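Getting old wax buildup off a wood dining table without stripping it?

Posted by Shireen Modise

Hi all, hoping someone has been through this. I inherited my aunt's dining table in June and it's lovely, but she polished it every single Saturday of her life and I think most of that polish is still on there. It feels tacky when the weather gets warm, and if I lean on it in short sleeves I sort of peel off. A warm mug leaves a cloudy ring that hangs around till dinner.

I've tried dish soap and water (did nothing) and a vinegar mix I found someplace (made it streaky, smelled like a salad). A refinisher over in Adside quoted me $500 to strip and redo the whole thing and I just can't right now. Also I like the color! I don't want it to come out looking brand new.

Is there a way to get the gunk off and leave the finish alone? No idea what the finish is, if that matters.

Dineo Nkosi

It does matter, but you can find out. Put a drop of denatured alcohol on a spot underneath, wait a minute and touch it. If it goes sticky it's probably shellac, and you'll want to keep alcohol far away from the top. If nothing happens it's more likely varnish or something tougher.

For the wax itself, use odorless mineral spirits. Open the windows, wear gloves, wet a soft white rag and wipe with the grain, a section at a time. You'll see yellow-brown come off on the rag. Keep switching to a clean side, otherwise you're just moving it around. Mine took two passes, then I left it overnight and buffed it with an old T-shirt. Lay the used rags out flat outside to dry, please don't ball them up in the trash!
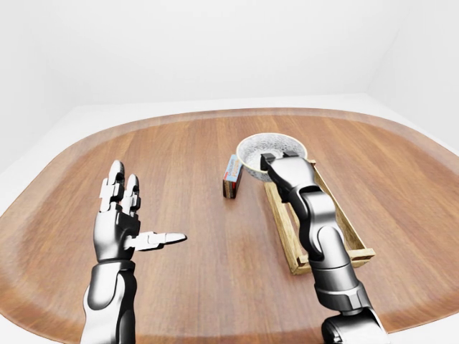
Wood top with long straight grain and a darker rim

The rim is where it gets fussy on any table with a raised edge, polish loves to settle in there. I used cotton swabs and a wooden skewer with the rag wrapped over the tip. Don't scrape with anything metal. And if the edge is darker than the middle, stop once the rag wipes clean, it could be the stain and you don't want to chase it.

Évan Bailly

Just sand it. 200 grit, done in an afternoon.

Fatemeh Yazdani

Please don't sand it if you like the color, and if it's veneer you can go right through. Dineo's way is what I did on my sideboard. The one thing I'd add is to go easy afterward. I put on a very thin coat of paste wax, maybe twice a year, and in between it only gets a barely damp cloth. The spray stuff is how you end up back where you started.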